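Notes on moving the photo archive

Tue 27 April

The move off the old drive is finished. The archive holds 3757 files, most of them scans, and until last week they lived on a single Trevmont disk formatted years ago with a file system my current machine can only read. Copying took 11 hours over USB 2. The new disk would have done it faster, but the old enclosure sets the limit.

I ran a checksum pass before and after. The first comparison reported 49 mismatches. All of them were sidecar files that the Pukmont catalog software rewrites whenever it opens a folder, and I had left it running. With the program closed, the second comparison was clean.
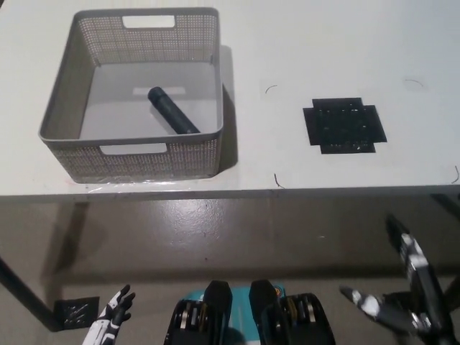
File names were the slower part. The old scheme used the scan date, so a batch scanned in June sorted together no matter when the pictures were taken. I now use year, roll and frame number, padded to four digits. The rename script writes a log with the old and new name on each line, and the log is stored next to the files.

Non-ASCII folder names needed a separate fix. The folder called Yazıcı came through with the dotless i replaced by a question mark, and the copy tool then skipped it without a warning. Setting the locale before mounting the disk solved it.

Still open: the duplicate scans in the Brasard folder. They differ in size and color profile, so checksums don't help, and I will have to compare them by eye.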